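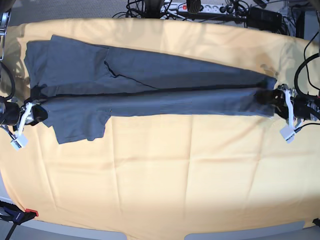

Lists > Tutisgate Textile Handling > Folding > Messages
2 min read

Revised folding order for dark tees, as requested in April. Start with the lengthwise fold, edges parallel, before anything is done about the hem. A dark gray garment laid out long and narrow on the orange cloth reads clearly at this stage: two layers with a thin dark seam line between them, and any loose flap at the left end shows against the pale background. Tuck the flap in before the crosswise folds.

Albertina Carvalho wrote:
> The Serrano sheet says hem to collar first. On thin
> jersey I get a ridge at the neckline and a stack that
> leans. Shelf depth is fixed. Which fold do I change?

Change the first one. Hem to collar doubles the neck rib while the sleeves are still out, and the ridge carries through every later fold.

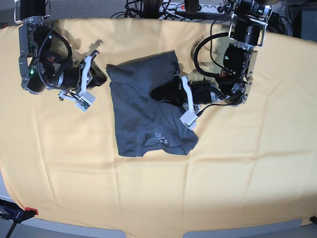
With the sleeves in first, the finished rectangle needs one pass of the flat hand from the center outward. Stack no more than 5 high on the Kumico shelves. Heavier cotton can keep the Serrano order. Item 567 on the Gitton list is thin jersey and takes the new one. 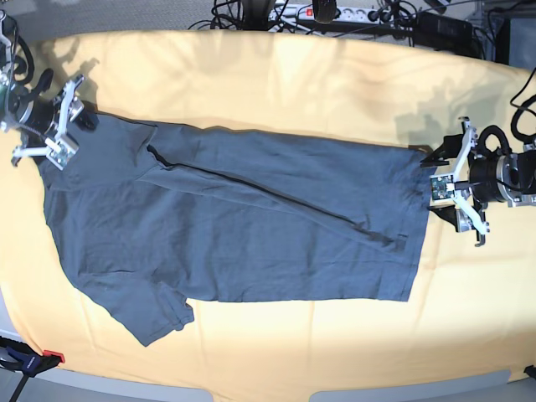 Duarte Rebelo agrees on the order but would smooth the collar before the lengthwise fold, and wants item 509 moved to the new order as well. I have no objection to either and will amend the sheet.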